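Ticket 1064 - Greeter robot stops talking mid-sentence
Site: Tanabe showroom, front desk
Opened by: Ximena Olvera
Priority: normal

The Stokness unit at the front desk cuts off partway through its welcome speech. The head keeps turning and the chest screen stays on, but no sound comes out until it is restarted. First seen Friday morning, three times before lunch.

Checked volume, speaker cable and battery. All fine. Swapped the speech file for the short version and it played to the end.
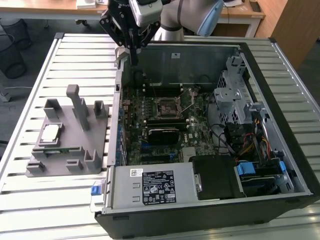 Log shows the voice service closing after 15 seconds with no error. The long welcome runs past that, the short one does not. Timeout in the Tiltia settings page was 15, and the old backup has it at 600. Probably reset by the last update.

Set it back to 600 and restarted. Long welcome played in full, English and Spanish.

Still open: face tracking loses people who stand close to the desk. Moved to ticket 570 - please add notes there.

Status: resolved, waiting for Ximena to confirm.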